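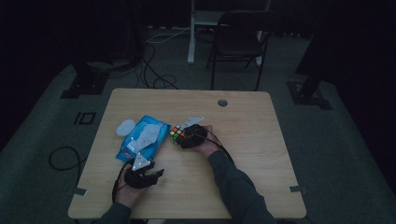 Robots at work – what happens to the people?

Think of a job you do at home. Putting toys away, say. Pick up, look, put down. Easy for you. Really hard for a robot!

At Plurkico, a packing firm in Trovotley, people used to do all the picking up by hand. All day long. Soap, toys, wipes, puzzle cubes, into boxes, next box please. In July the firm got 2 robot arms. So what changed?

First – somebody has to teach them. A robot doesn't know that a cube has hard corners, or that a packet of wipes goes squashy when you squeeze it. So a person holds a gripper in each hand (a gripper is a robot's "hand", with jaws that open and shut) and does the job the way the robot should. Grab, lift, turn, let go. Then again. And again. The computer keeps a record of the moves and the robot learns from lots and lots of goes.

Kha Ung packed boxes at Plurkico for 11 years. Now she is a teacher, only her pupil is a machine. One puzzle cube took her 436 goes! "My arms still get tired," she says. "But I get to sit down more, and people ask me how I do things. They never used to ask."

Is everybody happy? No. 43 people work there and some of them worry. Will there be enough jobs? Will the robot be faster then me? Those are fair questions. The firm says no one has lost their job so far, but some people have had to learn a new one, and learning is hard when your grown up too. One packer didn't like the new work and went back to driving the van.

What robots are good at – the same thing over and over, never getting bored.

What people are good at – noticing a ripped packet. Helping a friend. Working out what to do when it all goes wrong.

Your turn. Pick up a pencil with just your finger and thumb, no other fingers. Now put it in a cup. Now tell a friend how you did it, every tiny step. Tricky?

December 2021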